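Tunden 링 끼우기 데이터: README
10월
Treloar 로봇 동아리

Stendolex 학생 대회 조립 과제를 준비하면서 모은 양손 원격 조작 데이터입니다. 과제 설명은 한 줄이면 됩니다. 오른손으로 흰 링을 집어 왼손 쪽 검은 부품의 허브에 끼운다. 그 한 줄을 두고 우리는 한 학기를 썼고, 동아리방 컵라면 재고도 같이 썼습니다. 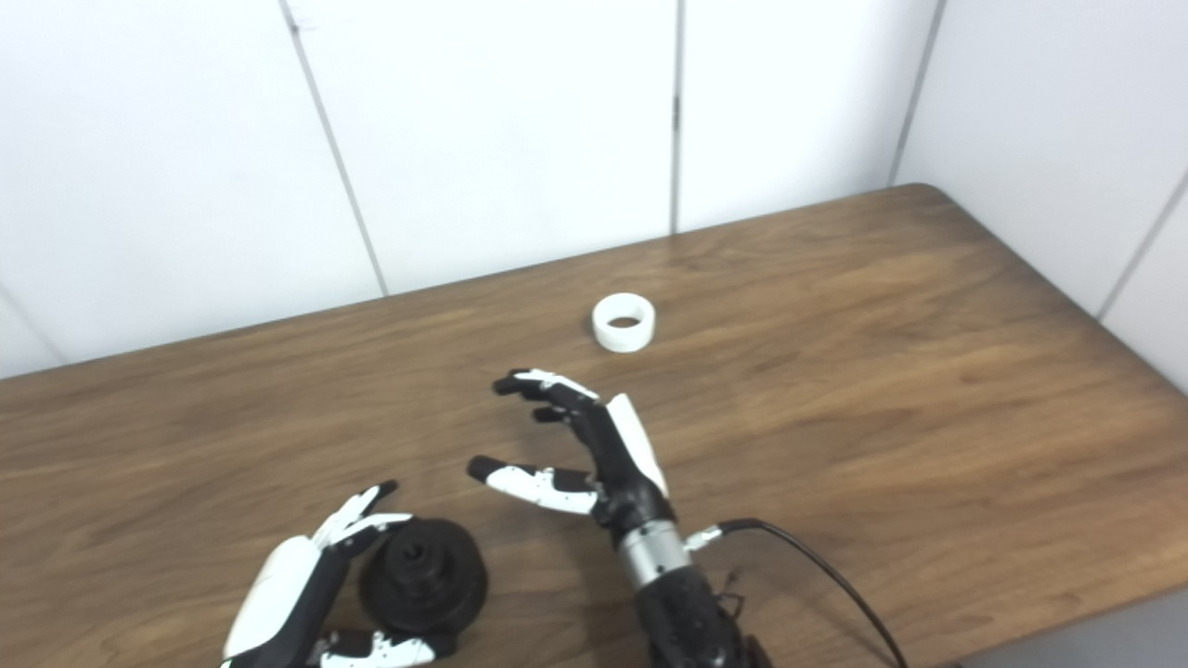

1. 구성

에피소드는 93개입니다. 하나의 길이는 약 40초이고, 조작자가 한숨을 쉬는 구간은 잘라내지 않았습니다. 폴더는 다음과 같습니다.

episodes/ 관절값과 머리 카메라 영상
labels/ 성공, 실패, 애매함
notes/ 조작자 메모 (맞춤법은 보증하지 않음)

"애매함"은 링이 허브에 걸쳐졌는데 끝까지 내려가지 않은 경우에 붙입니다. 처음에는 없던 라벨인데, 성공이냐 실패냐로 회의를 세 번 하고 나서 만들었습니다. 이 라벨이 붙은 에피소드는 21개입니다.

2. 이가 맞아야 끝나는 일

링 안쪽에는 네모난 이가 둘러 있습니다. 중심만 맞추면 될 줄 알았던 초기 계획서는 notes/에 그대로 남겨 두었으니 반면교사로 읽어 주세요. 위에서 누르는 힘은 각도를 맞춘 다음에 주어야 합니다. 먼저 누르고 나중에 돌리는 방식은 신입 부원이 모두 한 번씩 발명합니다. 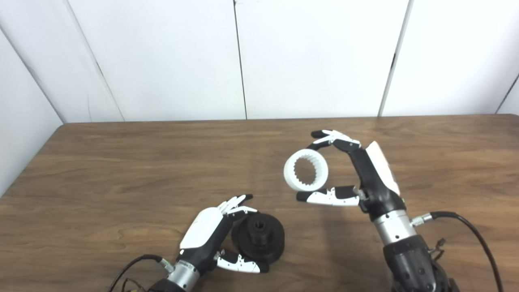

글: 타신 무나싱헤, 졸린 코스티건 (Treloar 로봇 동아리 데이터 담당)

라벨은 두 사람이 따로 붙이고 나중에 비교했습니다. 의견이 갈리면 영상을 다시 보고, 그래도 갈리면 졸린의 라벨을 썼습니다. 학술적 근거는 없고 졸린이 회장입니다.

3. 왼손

왼손은 검은 부품 곁을 지키는 역할입니다. 초반 에피소드에서는 왼손 명령이 거의 변하지 않으니 학습할 때 이 구간의 비중을 낮추는 편이 좋습니다. 우리는 그대로 넣었다가 양손이 다 지키기만 하는 정책을 얻었습니다. 안전성 하나는 훌륭했습니다.

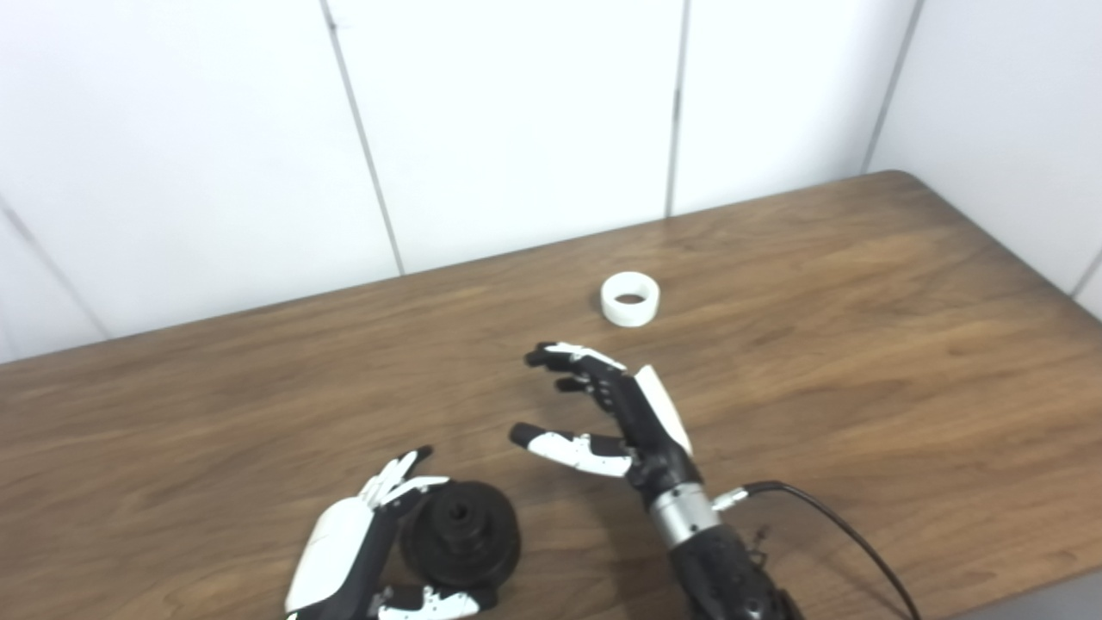
실패한 에피소드도 학습에 넣어도 되나요?

모방 학습이라면 빼고 쓰세요. 성공 판별기를 만들 때는 꼭 넣어야 합니다. 라벨 파일의 result 열로 거르면 됩니다.

4. 알려진 문제

파지 시점 라벨은 손가락 명령값을 기준으로 자동으로 찍은 것이라 실제 접촉보다 조금 이릅니다. 버전 3에서 고치겠다고 Ikevdale 교류전 발표 때 큰소리를 쳤는데, 지금 배포하는 것이 버전 3입니다.

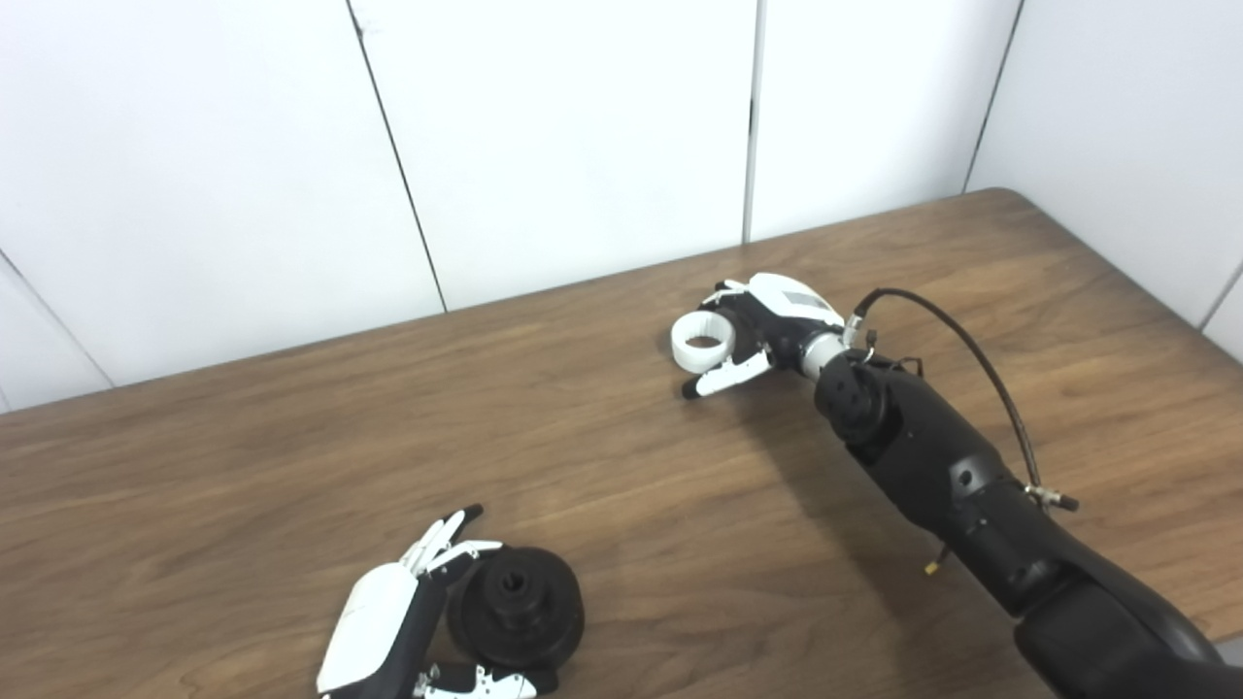

파지 방식은 조작자마다 달라서 grasp_type 열에 따로 적었습니다. 제일 많이 쓰인 것은 under_thumb입니다. 엄지를 링 밑으로 뻗고 나머지 손가락을 위로 감아 잡는 자세로, 바로 위 사진의 오른손이 그렇게 잡고 있습니다. 값이 other인 에피소드는 조작자도 설명하지 못한 것들이니 메일로 물어보셔도 소용없습니다. 그 밖의 오류 제보는 저장소 이슈로 남겨 주세요. 시험 기간에는 답이 늦습니다.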